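工单：Rätsep 站回传间歇中断，用户侧掉话，监控全绿
状态：观察中（塔商侧曾两次标记“已解决”，均被我方退回）
优先级：高
类别：传输 / 铁塔共址 / 供电
提单：接入网运维
协作方：Fluraseck（塔及机房配套），Clakusura 平台组（监控）
现场：Piret Pētersons
塔商接口：Rimantas Rimkutė

问题描述

Rätsep 站从三月初开始，傍晚时段出现短时中断。用户投诉的说法五花八门，“网突然没了又回来”“通话断了再打就好”“电视卡住”，集中在晚饭前后。基站侧能看到 S1 链路断开又重建，整站所有小区一起掉，恢复也一起恢复，所以先不往射频上想。

Clakusura 面板上这个站全程绿色，可用率显示满分。我把面板截图发给投诉处理的同事，他们回了一个问号。我也想回一个问号。

塔商在第一封邮件里给出的结论是“微波雨衰，属不可抗力”。邮件到达时间比我们提交日志的时间还早，他们看的是什么数据我不清楚，先记在这里。

影响范围：本站及其下挂的一个村级小站。下挂小站由另一家塔商供电，中断时它自己的设备没有重启，只是上联丢了。这一点后面有用。

处理记录

08:40
接单。先拉基站告警。S1 断开的时间点和用户投诉基本对得上，前后有些出入，人记时间本来就不准，不纠结。每次断开之前没有射频类告警，没有温度告警，基带板没有复位记录。基站认为自己活得好好的，是别人不理它。

09:15
拉微波的性能数据。如果是雨衰，接收电平应该先往下走，自适应调制跟着降档，最后才断。实际情况：中断前后接收电平波动最大 4 dB，离门限还远，调制档位没有降过。再说三月这边哪来的那种雨，那几个晚上气象站记录是干的。

已回复塔商，附曲线，请对方说明“雨衰”依据。

09:50
塔商一线客服回复：“经核查，贵司链路受天气影响，建议增大天线口径。”

我读了两遍。天线口径变大意味着风荷变大，风荷变大意味着塔租变更，变更意味着收费。不评论。要求转技术接口人。

10:30
工单转到 Rimantas Rimkutė。他至少看了曲线，同意不像雨衰，改口说“怀疑贵司传输设备老化”。请他说明为什么老化只在傍晚发作，暂无答复。

11:05
看微波室内单元的事件记录。有意思的在这里：中断时刻射频口没有断，以太网口断了，先 link down，再 link up，随后路由器那一侧邻居关系重建。也就是空口没事，问题在机柜里的那一段：室内单元、站点路由器、中间的跳线和光模块。

按惯例下一步是“换光模块试试”。我对这种操作一向不太信任。换完当晚不出问题就关单，过几天出了问题再开一张新单，报表上很好看。但备件就在车上，不换也说不过去，安排 Piret 去的时候顺便带上。

11:40
站点路由器日志。这里卡住了一阵：日志缓存太小，又被一堆没用的认证失败消息冲掉，傍晚那几个时间点都没留下。日志服务器那边按理应该有，结果这台路由器的日志转发目标配的是一台已经退网的服务器。谁配的不查了，先改过来，等今晚的。

同时把认证失败的来源查了一下，是旧的配置备份脚本在用过期口令反复登录。停掉。与本故障无关，但它把日志冲没了，算帮凶。

13:20
问 Clakusura 平台组：为什么整站断了，面板是绿的？

答复：可用率曲线取 30 分钟平均值，短于该粒度的波动会被平滑；告警侧另有延时过滤，持续不满 60 秒的断链不上报，“以减少告警风暴”。

告警风暴确实减少了，连带着把故障也减少了。请对方把 Rätsep 站单独放开，不过滤，不平均，原始事件直接推送到工单。平台组说需要走变更审批，今天未必能批。我说可以不改全网策略，只给这个站加一个直采任务，用我们自己的账号。对方同意，16:00 前弄好。

顺手记一条：过去一个季度这片区域给管理层的可用率报告用的就是同一套平均值。别的站是不是真的那么好，我不敢说。

14:10
和 Piret Pētersons 通电话。她前一阵因为别的事去过这个站，印象里机房门口堆着新到的电缆盘，塔上多了一副抱杆，地上有没收走的扎带。问是谁家的，她说当时没问，有人在装东西，穿的是塔商外包的马甲。

所以可能有新租户上塔。我方没有收到共址变更通知。按合同，同一套直流电源下新增负载应该提前告知现有租户。去邮箱翻了一遍，垃圾邮件里也翻了，没有。

14:25
书面询问 Rimantas：三月是否有新租户在 Rätsep 接入塔商直流电源，接入功率多少，接入后整流模块容量有没有核算。

14:55
回复：“供电系统运行正常，无告警。”

问的是有没有新租户，答的是没有告警。再发一次，把问题拆成短句，每句后面空一行让他填。

15:30
等待期间先看我们能看到的供电数据。塔商电源柜用的是 Vadorum 控制器，我们有只读账号，但只能看母线电压和市电有无，看不到分路电流，也看不到限流设置。而且网页上的历史电压曲线只保留很粗的采样，尖的地方全磨平了。又是平均值。

基站自己有输入电压检测，精度一般，但有事件记录。翻出来，傍晚有几次输入电压下探，没有到欠压告警门限，所以没人理。时间点和以太网口断开对得上，误差在设备时钟偏差之内。

设备时钟偏差这事顺带查了：微波室内单元没有同步到时间源，慢了一截。校正之后对得更齐。我原本以为室内单元是先出问题的，校正后看电压下探在前，口断在后。差点被自己的时钟带沟里去。

16:05
直采任务上线。原始事件开始进工单。

16:20
目前的判断，先写清楚是猜测：

傍晚业务量上升，射频功放耗电上升，新租户（如果有）的设备同时上升，塔商直流电源被顶到限流，母线电压往下掉。正常情况下电池应该托住，母线掉到电池电压附近就稳住了。但现在的下探看起来比电池电压更低，说明电池要么没接上，要么已经不行。站点路由器的电源输入范围比基站窄，最先撑不住，于是口断。

不支持这个判断的地方：路由器没有整机重启，邻居重建得太快。若是掉电重启，时间要长得多。也许只是业务板复位。也许我整个想错了，真的就是光模块。等今晚日志。

17:00
Rimantas 填了我的空行表。新租户：“有，已按流程接入。”功率：“详见设计文件。”设计文件没附。整流容量：“满足。”

要求提供设计文件。对方称需要内部审批。

18:35
第一次中断，直采抓到。路由器日志也到了新的日志服务器，终于能看了：业务板输入电压异常，业务板自复位，主控板没有复位。与上面的推测吻合一半，主控和业务板走的是不同的二次电源，业务板那一路余量小。

全程用时没到平台的过滤门限，所以 Clakusura 主面板依旧是绿的，我特意开着两个窗口对着看。

18:50
又一次。基站输入电压下探幅度比第一次大一点。

19:30
第三方佐证：下挂小站自身供电平稳，只丢上联。和前面一致，问题在 Rätsep 机柜内部供电，微波空口可以排除。已通知投诉处理的同事，对外口径不要再说天气。

20:15
电话叫 Rimantas 一起看。他的意见：“贵司路由器电源余量不足，建议更换。”我请他先把母线上的电压解释一下，母线是他们的。他说曲线上看不出问题。我把基站侧的原始记录发过去，他说基站侧检测“未经校准”。

这句话本身没错。那就带校准过的表去量。

安排：Piret 明天下午到站，带钳形表和记录仪，傍晚前接好，等它自己发作。光模块也带着，先不换，换了就说不清了。

次日 09:10
塔商客服系统自动发来“工单已解决，请评价”。未解决，已退回。评价栏是必填，我填了最低分，系统提示感谢支持。

09:40
趁上午没事，把路由器业务板的规格书翻了一遍。输入下限写得很明白，余量确实比基站小，Rimantas 这点没说错。但母线在塔商合同附件里有承诺范围，昨晚的下探低于承诺下限，前提是基站那个检测没偏太多。差的就是一次正规测量。

10:20
内部有人提议干脆给路由器加一个小稳压单元，“花不了多少钱，投诉马上没了”。我反对现在加。加了以后我方症状消失，塔商必然关单，母线照样低，下一个撑不住的就是基站，到时候没有证据还要从头来。可以备着，等测完再说。

提议的人不太高兴，说客户不关心根因。客户是不关心，可我要是每次都这样修，这个机柜里早晚全是稳压单元。

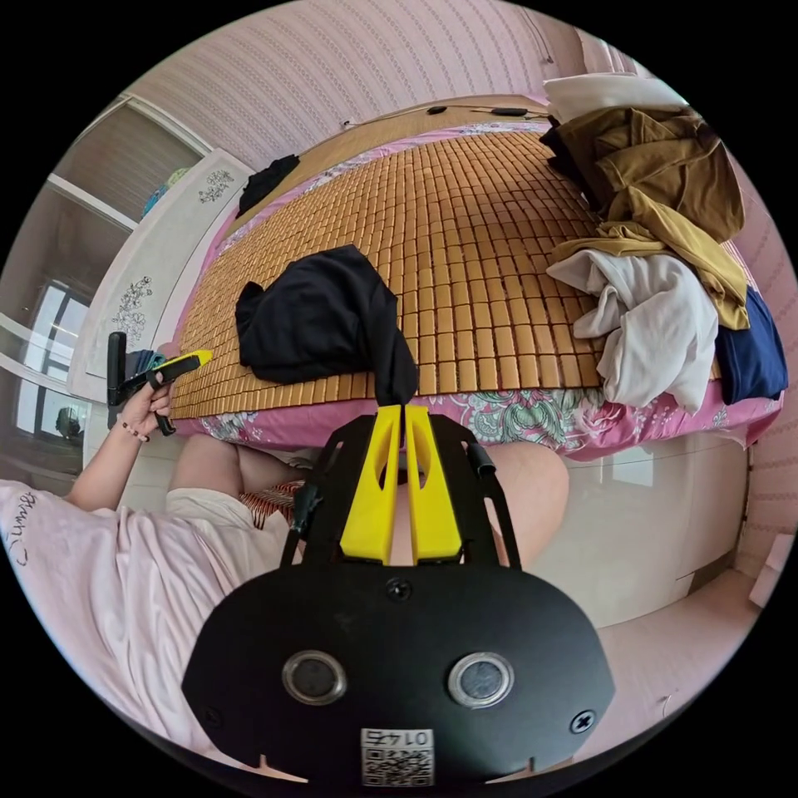
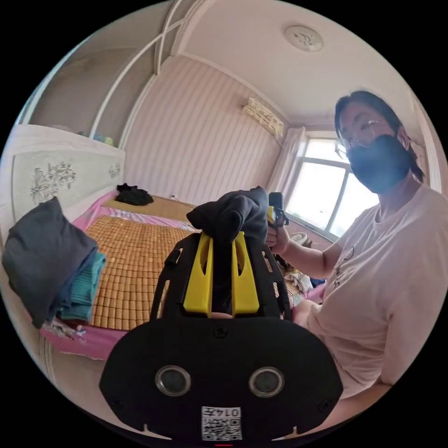
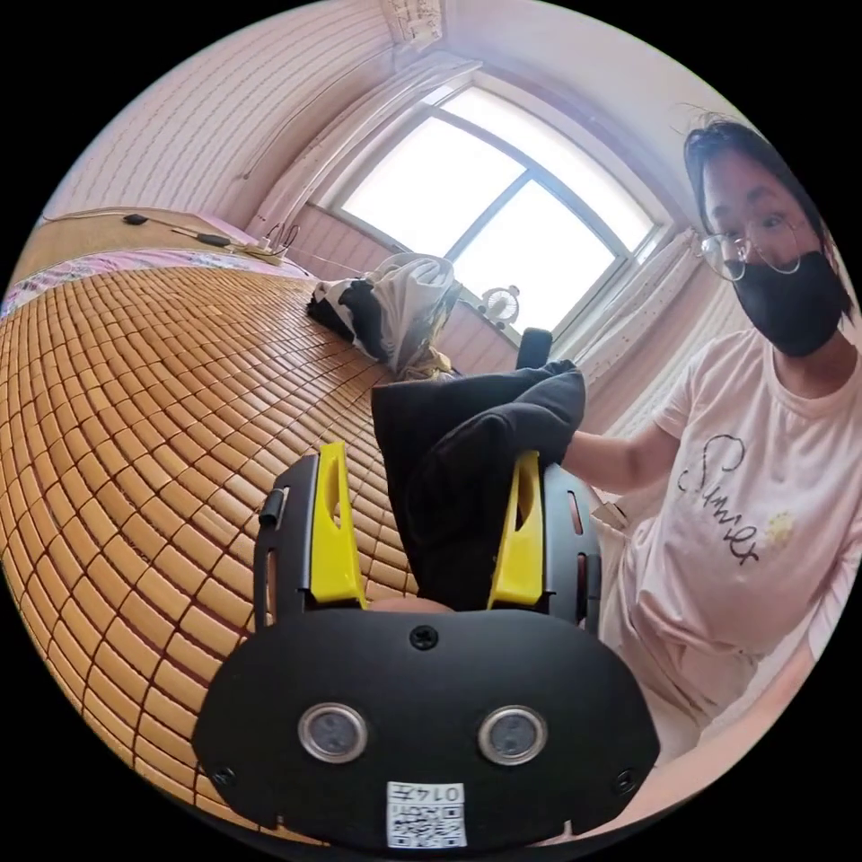
13:15
Fluraseck 终于发来设计文件，扫描件，歪的，第二页是别的站。第一页能看：新租户的分路确实接在同一母线上，接入日期在三月初，和我方第一条投诉挨得很近。整流容量核算一栏写“满足”，没有算式。

回邮件要算式，顺便把别的站那一页退给他们。

14:40
Piret 到站。进门花了些功夫，门禁系统里我方授权过期，塔商值班电话转了几手才远程开门。门禁授权应该是自动续的，另开一单，不在这里展开。

15:05
现场情况，电话口述，我记：

电源柜外观无异常，风扇在转。控制器面板无告警灯。新租户的分路空开标签是手写的，字迹看不太清。电池柜门关着，锁是塔商的，她没有钥匙。地排上接地线有一根只用手拧的，她拧紧了，拍了照发给塔商。接地松动和本故障未必有关，但不能装没看见。

15:30
记录仪接好，我方分路和母线各一通道。钳形表夹在整流输出总线上，这一处是隔着绝缘做的，不动塔商接线，事先得到 Rimantas 书面同意，邮件编号在附件里。我专门要了书面的。

16:10
空闲时段读数平稳，母线电压正常。Rimantas 来电问“是否可以确认供电无问题”。现在是下午四点，故障从来没在这个时候出现过。请他晚饭后再打。

17:45
电流开始爬。我方分路有小幅上升，和业务量曲线相符。新租户分路上升得更明显，具体是什么设备在用电，我们不掌握，也不归我们猜。

18:20
整流输出停在 50 A 不动了。停得非常平，像拿尺子画的，这是限流的样子，真实负载不会这么直。与此同时母线电压开始下滑。

18:26
业务板复位，口断，恢复。记录仪完整抓到。下探最低点低于合同附件的承诺下限，用的是校准过的表，校准证书在附件里。

18:31
再来一次，波形几乎一样。

18:40
Piret 在控制器本地屏上翻菜单，只读权限能看到限流设定值，就是前面那个 50 A。模块铭牌上的总容量比这个高得多。也就是说硬件有余量，被设定卡住了。

谁设的、什么时候设的，控制器操作日志里应该有，只读账号看不到。已向 Rimantas 索取 Vadorum 控制器操作日志，注明是控制器的原始导出，不要截图。

19:00
还剩一个问题：电池为什么没托住。限流之后负载缺口应该由电池补，电压不该掉那么深。请塔商当晚派人来开电池柜。

对方问能否改到下周。不能。人和表都在现场，波形也在现场，错过今天又要重新约门禁。

20:50
塔商外包到场开柜。其中一组电池的熔断器座是断开位置，挂着一张检修牌，牌上没有写日期。另一组接着，但端电压在放电时掉得很快，来人自己也说“这组该换了”。这句话 Piret 记在现场单上，来人签了字，难得。

于是两件事叠在一起：限流值偏低，电池基本顶不上。新租户没来之前，负载没有碰到限流，所以电池断着也没人知道。

21:20
来人合上熔断器座，限流值他没有权限改，需要塔商后台。Rimantas 在电话里说后台变更窗口是夜里。等。

合上之后，该组电池开始充电，充电也占整流容量。我提醒过：在限流没改之前充电会让余量更小，今晚反而可能再断。对方说控制器会自动限制充电电流。

21:37
断了一次。

充电电流有没有自动限制，波形上看是限制了，只是限制得不够快。记下来，没有争论的必要，让他们自己看记录。

22:10
Piret 撤离，记录仪留在现场，电池供电，能撑过夜。光模块原封带回。

第三天 08:15
夜里塔商后台改了限流值。改之前没有通知，改之后也没有通知，是我从 Vadorum 网页上母线电压的台阶看出来的。

08:30
Rimantas 邮件：“故障已定位为贵司路由器电源敏感，我方已协助优化参数，工单关闭。”

退回。理由逐条列明：限流设定、断开的电池组、未通知的新增负载，三项都在塔商侧；测量数据低于承诺下限。请对方改写原因说明。路由器余量小我方承认，会在更换计划里考虑，但它不是这次的起因，在承诺范围内它工作正常。

10:00
要求塔商出具限流值变更的操作日志。对方发来一张截图，时间列被裁掉了。再次请求原始导出。

11:25
原始导出到手。限流值是在新租户接入那天改低的，操作人是外包账号，备注为空。我的猜测是施工时为了带电接线临时压低，接完忘了改回来。猜测归猜测，原因说明里不写，让 Fluraseck 自己去问他们的外包。

电池熔断器座什么时候断开的，控制器里查不到，那个位置没有辅助触点，断了也不报告警。这就解释了“供电系统运行正常，无告警”。没有传感器的地方永远没有告警。

13:40
Clakusura 平台组来问直采任务能不能下线，说占采集资源。不能。至少留到观察期结束。顺便正式提了需求：传输类断链不应和可用率共用一个过滤延时，短断要计次，哪怕不弹告警。对方回复“已纳入排期”。这四个字我在别的工单里见过。

17:30
傍晚观察开始。整流输出越过之前的平台，继续上升，母线平稳。

19:10
无中断。基站输入电压、路由器业务板、微波以太网口均无事件。

21:00
无中断。投诉处理的同事说今晚这片没有来电。一个晚上不说明什么，今天业务量比前几天低一些。

第四天 09:05
查昨晚全部原始事件，干净。
第二组电池塔商答应更换，未给出时间。我方要求在更换完成前维持观察状态，并要求在更换后做一次带载放电，我方派人在场。

10:15
财务那边来问能不能申请服务扣减。合同里扣减按中断累计时长算，起算门槛用的正是平台那种平均后的可用率。按面板，我们一分钟都没断过，自然也就没有扣减。按原始事件，断了很多次，每次都短。

把两份数据都给了财务，请法务看条款里“可用率”有没有指明数据来源。初步答复是没有指明。那就还有得谈。Rimantas 说应以双方共用平台为准，我说平台从来没有写进合同。等法务。

11:50
塔商重新提交原因说明，第二版：“因设备参数与负载增长不匹配，导致供电质量短时波动。”谁的设备、谁的参数、谁加的负载，一个主语都没有。退回第三次，把主语替他们填好了，附在批注里。

15:20
Piret 提醒：同一批次接入新租户的站，Rätsep 之外还有别的，施工队可能是同一支。她这个提醒比塔商发来的所有邮件都有用。已向塔商索要清单，并在我方能看到的只读账号里先查母线曲线。粗采样能看出的有限，但基站侧输入电压事件是有的，今晚先跑一遍脚本。

第五天 08:50
脚本结果：有一个站的曲线在傍晚也有类似下探，幅度小，没到业务板复位的程度。单独开单，关联本单。其余站暂未发现，注意这里说的是没有发现，基站时钟没校准的那几个还没看完。

14:05
Fluraseck 第三版原因说明收到。限流设定、电池组断开两项写进去了，新增负载未通知一项写成“信息同步有待加强”。前两项接受，第三项保留意见，抄送合同管理。

16:40
维护侧整改项，责任与状态：

限流值恢复，塔商，已完成，需在变更记录里补写备注。
第二组电池更换，塔商，未完成，无日期。
电池熔断器座加装状态告警，塔商，“评估中”。
共址负载变更通知流程，塔商与我方合同管理，未开始。
站点路由器日志转发目标全网核查，我方，进行中，已经又找到一批指向退网服务器的。
微波室内单元时间同步，我方，本站已完成，其他站进行中。
门禁授权续期，另单处理。
短断计次，Clakusura，“已纳入排期”。

17:15
Rimantas 来电，语气比前几天好，问能不能先关单，他那边考核按关单时长计。我理解考核这回事。电池没换，不关。可以把优先级从高调到中，他说调优先级对他的考核没有帮助。那就不调了。

第六天 09:30
过夜数据无异常。直采任务连续运行，其间平台组又问了一次能否下线。

Piret 预约下周到站取回记录仪，顺路看电池到货没有。门禁授权请塔商提前确认，别再到了门口才发现过期。

10:05
客服系统自动消息：“您的工单近 30 分钟内无更新，是否已解决？”
选否。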